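Products | Controllers | Teleoperation | Downloads | Support | Contact

This site uses cookies to remember your language and region. Accept | Settings

Skullwood Teach Kit
Hand guiding and remote control for recording arm tasks

The Skullwood Teach Kit records demonstrations on a single arm. It consists of a two-button handle for hand guiding, a desktop leader arm for remote control, an interface box and the Rullbridge recording software. Both input devices write the same file format, so a task can be started by hand and finished from the operator desk without converting anything.

Hand guiding

The handle clamps to the wrist flange ahead of the gripper. Holding the left button releases the joints under gravity compensation. The right button toggles the gripper. Releasing the left button holds the arm at its current pose and writes a waypoint. Payload must be entered before the first release; an incorrect value causes the arm to sink or climb when the joints are freed. Payload can be changed during a session, but the recording has to be stopped first.

Remote control

The leader arm has the same joint order as the follower and is scaled to fit a desk. On connection the software compares the two poses and refuses to engage until every joint is within the alignment limit. The operator moves the leader to the outline shown on screen, then presses the foot pedal. Lifting the foot disengages at once and the follower holds position. Motion scaling can be set per axis. Reduced scaling is recommended for the last part of an approach.

Recording

Joint positions, gripper command and pedal state are logged at 200 Hz. Camera streams are logged separately and aligned by timestamp. A session holds up to 300 demonstrations, after which a new session file is opened automatically. Failed attempts can be flagged with the space bar during recording or afterward in the review window. Flagged attempts are kept in the file and left out of export unless the operator selects them.

Specifications

Leader arm cable: 20 ft
Interface box supply: 24 V DC
Logging rate: 200 Hz
Demonstrations per session: 300
Connection to controller: Ethernet, fixed address
Operating system: Linux, 64-bit
Mounting: desk clamp or bolt-down plate (plate ordered separately)

Ordering

SW-21 Teach Kit, complete
SW-21H Handle only
SW-21L Leader arm with pedal
SW-21P Bolt-down plate

The Masson adapter ring is needed for flanges with a non-standard bolt pattern. Handles shipped before November use the older connector and need the short adapter cable. The interface box does not replace the emergency stop of the robot controller, which must stay within reach of the person guiding the arm.

Practice scenes

Skandby is the simulated follower supplied with the software. It accepts the leader arm and pedal exactly as a physical follower does and writes the same session files, with the simulator name added to the header. Scenes load from the start menu and can be reset from the pedal with a double press. In the kitchen counter scene the arm stands on a separate pedestal, and the gripper hangs in the gap beside the marble top with the yellow-lidded canister nearest to it. Use the canister for first approaches at reduced scaling, then move on to the paper cup and the teapot. The strainer and the spatula lie at the front of the counter and are better suited to operators who can already control wrist rotation through the leader. Scene files are included with every SW-21 and SW-21L order.
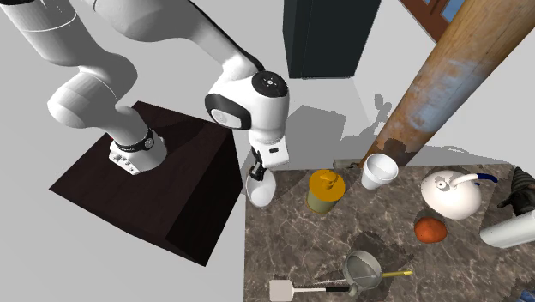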